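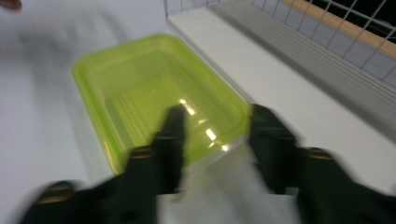
Green plastic container on a white tabletop.

Games > Raffles & Draws > FAQ

Nallton Summer Raffle – Frequently Asked Questions

Last updated April 1, 2023

Same questions keep coming in so putting the answers in one place. If yours isn't covered, email address is at the bottom. Please read first, then write.

When is the draw?

In August. Exact date goes on the tickets and on the board at Lallurness Hall once the hall confirms. Not before. Please stop asking the front desk, they don't have it either.

How much is a ticket?

Two dollars each, three for five. Same price online and at the door. No early bird deal this year.

How many tickets are there?

1160, numbered. Once they're gone they're gone, we don't print a second batch. Last year they did sell out but it was close to the end, so no need to panic buy.

How many prizes?

18 altogether. Top prize is the weekend for two at the Prerkedcombe cabins, travel not included. Then there's the Ashour Bakery vouchers, garden center cards, a kids bike, and smaller stuff. Full list goes up with the tickets.

So what are my odds?

If every ticket sells, one ticket gives you 18 chances in 1160 of winning something. A bit over one and a half percent. For the top prize it's 1 in 1160. If fewer sell, your odds get better, because unsold stubs don't go in the draw.

Does it help to buy my tickets all in a row?

No. Spread out, in a row, all ending in 7 – makes no difference. Each stub goes in separately.

Does it help to buy early? Or late?

No and no. Stubs get mixed before the draw and again between prizes.

Can the same ticket win twice?

No. A drawn stub stays out. But the same person can win twice on two different tickets, that's allowed. We get complaints about this every year. It's in the rules.

Is there a limit per person?

Yes, 16 tickets. Online and paper count together. We do check names and phone numbers and we will refund the extras.

Can kids play?

You have to be 18 to buy. A parent can buy one and write the kid's name on the back if they want, but the adult is the one who claims the prize.

Do I have to be there to win?

No. Write your phone number on the stub so we can read it. Seriously, every year there's one where we can't tell a 1 from a 7. Online buyers, we use the number from your order so check it before you hit pay.

How long do I have to claim?

6 weeks from the draw. We call twice and send one text. After that the prize gets redrawn from the remaining stubs. No exceptions, even for vacations, sorry.

Can I swap my prize for cash?

No. You can give it to somebody else though. Tell us the name when you pick it up. Vouchers have there own expiry dates, check those, we can't extend them.

Can I swap with another winner?

Between you two. We don't get involved.

I lost my ticket. Now what?

Online – no problem, you're in the system and we can resend the email. Paper – if your name and phone are on the stub you're fine, bring ID when you collect. If the stub was left blank there is nothing we can do.

Can I get a refund?

Up until sales close, yes, same place you bought it. Bring the ticket. After sales close no. If the whole raffle gets called off everybody gets their money back.

Do I pay tax on a prize?

Maybe. Depends on what it's worth and your own situation. We can't give tax advice, ask someone who does taxes. We'll give you a letter with the prize value if you need one, just ask.

Where does the money go?

New floor for Lallurness Hall. After printing costs and the license, all of it. Totals get posted a few weeks after the draw.

I got a text saying I won but I never bought a ticket

Then it isn't us. Don't click on it, don't send money, don't give a card number. We never ask a winner to pay a fee. Ever. If you did buy a ticket and the text looks off, call the hall desk and read us your ticket number, we'll look it up while your on the line.

Can I pick my number?

Paper, you can ask the seller but they'll only have whats in their book. Online – no, it gives you the next one.

Can I mail in for tickets?

Not anymore. Too many came in after the draw.

Related pages
Raffle rules (full text)
Where to buy tickets in Nallton
Past winning numbers
How to read your ticket stub
Spotting prize scams

Contact: raffle desk, Lallurness Hall, Nallton | © 2023 Nallton Summer Raffle | Back to top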